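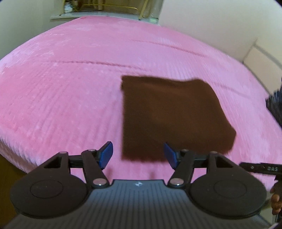

Cloth folding robots learn better when people are allowed to make small mistakes, Wisach group finds

Robotics. 14th June

A small research group at Wisach has published results on how robots can be taught to fold and put away clothes from recordings made by people in their own bedrooms. The main finding is simple to say. When the people who record the work are allowed to make a small mistake and then correct it, the robot that learns from these recordings does better than a robot that has seen only clean and perfect work.

The project has the name Stuklow. It is led by Barry Mottram, who has worked on the handling of soft objects for many years, and it is done together with the workshop at Titmont, where the robot arms stand. The report has 26 pages and is now open to read on the group's own site. A second part, with the data, is planned for July.

Why cloth is hard

A cup or a box keeps its form when a gripper takes it. A piece of cloth does not. It bends, it slides, it hides its own corners, and the same shirt can look very different two times in a row. For this reason many methods that work well with hard objects become weak when the object is a sock or a towel. The robot may close its fingers at the correct place and still take only one layer when it needed two.

The usual answer is to collect many examples. In the Stuklow project the examples come from hand-held grippers. A person holds the tool and does the task with it, and a camera on the tool records what happens in front of the fingers. Later, a robot arm with the same kind of fingers is trained on these recordings. No robot has to be carried into the home, and this makes the work much cheaper and faster.

The group asked people to work on ordinary beds, with the blankets and clothes that were already in the room. Mottram says that this decision caused a long discussion in the group. A table with a plain gray cover gives very clean data. A plush blanket does not, because a piece of clothing lies half sunk in the soft pile and the edge between the two is difficult to find.

"We had a table with perfect light, and our first policy was very good on this table," Mottram said. "Then we put the same cloth on a blanket and it was like the robot had never seen cloth before. So we moved the whole collection to the beds."

Two groups of recordings

For the study, the people who made the recordings were divided into two groups. The first group had to follow a strict rule. If a grasp went wrong, the recording was thrown away and the task was started again from the beginning. The second group had a softer rule. If a grasp went wrong, the person should keep going, open the fingers, go back a little, and try once more in the same recording.

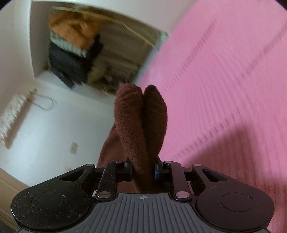
The most important moment in every recording is the grasp. A folded item has thick places and thin places, and when the fingers close on a thick place the upper part may stand up or open like a book. A person sees this and changes the angle of the hand almost without thinking. In the strict group such moments were often lost, as many people stopped the recording at the first sign of trouble. In the softer group they were kept, together with the movement that repaired them.

Both sets had the same number of recordings, so the difference in the result cannot come from the amount of data. The training method was also the same for both. The group used a common type of policy that looks at the last few camera pictures and gives the next short piece of movement. Nothing special was added for failure, and no person marked in the data where the mistakes were. Mottram thinks this is the part that other groups will find most useful, as it costs no extra work.

The test

The two policies were tested on the arm at Titmont, on a bed frame with three different blankets. Each policy had 100 tries. A try was counted as good if the folded item was lifted in one piece, moved to a marked place, and still folded when the fingers opened. Each try could take as long as it needed, but after three failed grasps it was stopped.

The policy from the strict recordings failed in 34 of its tries. The policy from the softer recordings failed in 20. The report says that the first grasp was not really better in the second policy. The gain came after it. When the first grasp failed, the strict policy often repeated the same movement at the same place, or it stayed still above the cloth with the fingers open. The other policy moved a little to the side, or came from a lower angle, and in many cases this was enough.

There was one more result which the group did not expect. The softer rule also made the recording work more pleasant. People in the second group finished more quickly and complained less. Under the strict rule, some of them became very slow and careful, and their movements in the recordings were stiff. The authors write that this stiffness may be a second cause of the difference, and that their study cannot separate the two causes.

Limits

The report is open about what was not tested. All items in the test were folded before the robot started, so the study says little about a pile of mixed laundry. Very thin fabrics were left out. Dark cloth remains a problem, as the layers are hard to tell apart when they lie in their own shadow, and around half of the failures of the better policy happened with dark items. The group tried a brighter setting of the camera, but it made light blankets almost white and was given up.

It is also not known how many mistakes are too many. In the softer set, most recordings had no failed grasp at all, and the people were asked not to fail on purpose. A smaller trial with failures made on purpose is described in the last section. There the robot began to copy the mistakes themselves, for example closing the fingers too early and then opening them again, and the authors advise against this way of collecting.

Fatima Lightfoot's name does not appear in the text, as some early readers believed; the word Lightfoot in the report is the name of the software that cleans and cuts the recordings. It removes the long waiting time at the start and the end, and it will be shared together with the data in July.

The next step for the group is work with two hands. Many folding tasks need one gripper to hold a corner and another one to pull the cloth flat, and the recordings for this are already being made in the same bedrooms. Mottram said that the softer rule will be used for all of them.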